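Ticket: Arm drops out of the handover routine, open day demo, Bratcombe
Status: open, waiting on Korkisen support
Priority: please be kind, we have visitors coming

Hello again. I'm the one who rang before lunch about the drinks demo, and you asked me to put it all in writing, so brace yourselves (I do go on a bit).

The open day is in April and we're showing the two PiPER arms on the white table, passing and setting down drinks while people stand and watch. It's all driven from Nutness. On the practice run the first few moves were lovely and then the job simply stopped in the middle of a grasp, with "pose timeout" in the log. No bang, no warning light, it just sat there holding its position like it had forgotten what it came for!

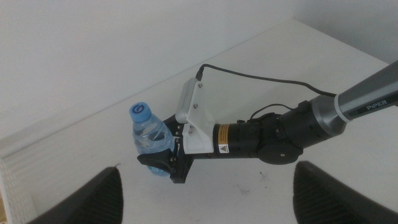
I restarted Nutness and ran the whole thing again, 30 cycles this time. It stopped on 5 of them, always after the gripper had closed and never on the way in. Swapping which arm goes first made no difference. I've also tried:

Timeout raised from 4 seconds to 28 - still stops, only you wait longer for it.
Fan plug-in switched off - ran clean for a while, then the same message.
Cables at the wrist unplugged and pushed back in - no change that I could see.
Bottles only, no can - the same.

The Fan business is what I'd really like your thoughts on, as we only installed it for the visit. It draws the little status page the visitors see, and I did wonder whether it was hogging something.

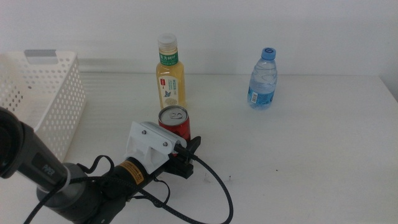

Posted by the demo desk, Bratcombe

Added later, 3.40 pm: had another go with the fizzy drink can, the tea and the water all out together. I moved the start position back a touch and it got through the set, which cheered me up no end, but then the very next run timed out. So I wouldn't call it fixed.

Log attached from both runs. Could you tell me whether it's safe to roll Nutness back one version without losing the taught positions? I'd rather not teach them all again if I can help it. I'm at the bench until 5 and the phone is next to me.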